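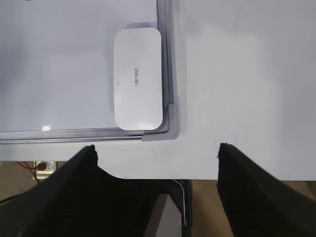
Re: [swap-and-mend] Ghosting on secondhand whiteboards
26 July 2020

I have opinions about whiteboards, which is a sad thing to find out about oneself at my age, so thank you to whoever started this thread. My own patient is flat on its back on the white table, where it has been for most of the week, with the deli eraser parked next to the aluminum rail at the corner. I recommend working this way. Cleaner doesn't run down into the bottom rail when there is no down, and you can lean on the thing without it walking along the wall. Do watch the lamp, though. A glossy board lying flat will throw a spot of light back at you and you'll spend five minutes scrubbing it.

The earlier message asked:

> I picked up two boards from the Hafstein office clearance and
> both have ghosts. One of them still shows most of a seating plan,
> and I now know more than I want to about who couldn't be put
> near the window. I've tried water, dish soap and swearing. The
> eraser just moves the gray around. Somebody here once said to
> write over the old marks with a fresh marker and wipe it off
> right away. Is that real or is it the kind of thing people say?
> Also, one of the corner caps comes off if you look at it. Glue?
>
> And is it worth buying the Wostico spray? The small bottle costs
> more than the boards did.

Taking these in order of how much I enjoy talking about them.

Writing over the marks is real. The solvent in the fresh ink loosens the old ink, and if you wipe within a few seconds a lot of it comes away together. Do a patch no bigger than your hand, then the next patch. It is slow and you will look like someone coloring in a very large coloring book. Use a marker you don't love, because the tip picks up the old gunk and never quite recovers.

After that, rubbing alcohol on a cotton rag, not paper towel. Let it sit for about 30 seconds before you wipe, and turn the rag often. If you keep going with the same bit of rag, you are repainting the board in pale gray, and I say this as someone who repainted a whole board in pale gray in January and was rather pleased with how even it was.

Wash the eraser. I can't tell you how many people bring me a "ruined" board and an eraser that could be used to ink a newspaper. Most felt pads can take a little lukewarm soapy water, pressed and not wrung, then left face up overnight. If the pad is glued on and starts to lift, stop and let it dry where it is. Some have layers you can peel off, so check the edge of the felt before you do anything heroic.

On the corner cap, please don't glue it. Those plastic caps are usually a push fit over the ends of the two rails, and the day you need to get the frame apart you'll be sorry. Take it off, clean out the dust and dried ink, and put a small fold of masking tape inside where it's loose. If the plastic has cracked then yes, fine, glue, but only on the cap itself.

As for the Wostico, I've used it and it works, and so does alcohol. The smell is nicer. I wouldn't pay that for a smell, but I'm told other people buy candles.

One warning. If the surface feels draggy when you run a dry finger over it after all this, the coating has gone, most likely thanks to a scouring pad in somebody's past, and the ghosts will keep coming back whatever you put on it. I had a Vusura board like that and it is now the back of a shelf. It makes a very good back of a shelf.

If anybody wants to try before buying, I have a bottle of alcohol and too many rags, and can bring both to the next swap. I'm also still looking for a pen tray that clips onto a narrow rail – a used one, any color, in trade for a box of hinges.

--
You are receiving this because you subscribed to swap-and-mend.
To stop getting these, send a blank message with "leave" as the subject.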